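ハーナス 引き出し整理セット 使い方ガイド
4. 小物をいったん箱にまとめる

この章では、寝室や一間の部屋で、出しっぱなしになりやすい小物を段ボール箱に集め、置き場所を決めるまでの手順を説明します。仕切り板の組み立ては3章、ラベルの貼り方は5章をご覧ください。

用意するもの
・ふた付きの段ボール箱(中くらいのもの) 2個
・付属のラベルシート(18枚入り)
・油性ペン
・乾いた布

手順

1. 作業する場所を決めます。床が狭い部屋では、ベッドの上が使えます。掛け布団をたたみ、ベッドカバーを平らに伸ばしてください。

2. 箱の底をテープで留め、ふたを四方とも上に開いて立てます。ふたを内側に折り込むと底の隅が見えにくくなります。

3. 箱をベッドの中央寄りに置きます。縁に近いと、物を入れたときに傾くことがあります。

4. 充電器、ボトル、布のポーチなど、種類を気にせずに入れていきます。この段階では分けません。高さのある物は立てて入れ、ポーチのような柔らかい物は手前に寝かせます。

5. 箱の縁より上に物が出たら、そこで止めて2個目の箱に移ります。

注意:充電器は必ずコンセントから抜き、コードを外してから入れてください。熱を持っているときは、冷めるまで待ちます。

注意:ボトル類はふたが締まっていることを確かめてください。中身が漏れるおそれのある物は、袋に入れてから箱に移します。 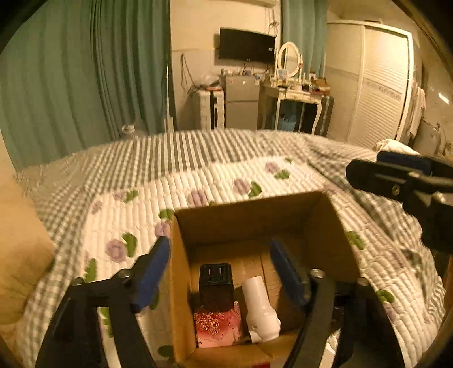

柔らかいマットレスでは底が沈んで、何も入れないうちから箱が斜めになりました。下に大きめのお盆を敷いたら落ち着いたので、手順3に書き足してほしいです。(Jerkivlow)

補足:沈みやすい寝具をお使いの場合は、お盆や板を箱の下に敷いてください。板は箱の底より大きい物を選びます。

6. 箱の中身を一つずつ取り出し、次の4つに分けます。
 ・毎日使う物
 ・週に何度か使う物
 ・たまに使う物
 ・手放す物

7. 毎日使う物は、鏡台の上や枕元など、座ったまま手が届く所に置きます。天板に物が多いときは、先に天板の物も同じように箱に入れて分けてください。

8. 週に何度か使う物は、引き出しの上段に入れます。仕切り板「Flatlow」をお使いの場合は、浅いほうの区画に充電器、深いほうにボトルを入れると出し入れが楽です。

9. たまに使う物は、ふた付きの収納箱に入れて鏡台の下などに置きます。スーツケースを部屋に置いている方は、その中も使えます。ただし、旅行の前に全部出すことになるので、旅行用品に限ったほうが手間が減ります。

10. 刺しゅう入りのポーチなど、布の物は上に重い物を載せないでください。糸が引っかかるのを防ぐため、金具のある物とは別の区画にします。

注意:冷蔵庫の上や、エアコンの風が直接当たる所には、化粧品や薬を置かないでください。保管温度は各製品の表示に従ってください。

注意:カーテンの裾に箱や収納ケースを押し当てると、開け閉めのときに布が引っかかります。カーテンとの間に手が入るくらいのすき間をあけてください。

11. 引き出しユニットの天面に物を積んでいる場合は、最後に下ろして同じ手順で分けます。天面に戻すのは軽い物だけにします。

12. 空になった箱はたたんで、しまう前に内側のほこりを布で拭き取ります。破れや湿りがある箱は使わないでください。

途中で中断するとき
箱のふたを閉じ、ラベルに「途中」と書いて貼ります。ベッドの上で作業していた場合は、寝る前に箱を床に下ろしてください。通り道や扉の前は避けます。

うまく収まらないとき
・引き出しが閉まらない:立てて入れた物が仕切りより高くなっていないか確認します。ボトルは一段下の引き出しに移してください。
・コードが絡まる:コードは本体と分け、1本ずつ輪にして留めます。別売の「Maddocks」コード留めも使えます。
・分け方に迷う物が残る:箱に戻し、ラベルに8月など見直す月を書いておきます。

ラベルを貼る作業に進む場合は、5章へお進みください。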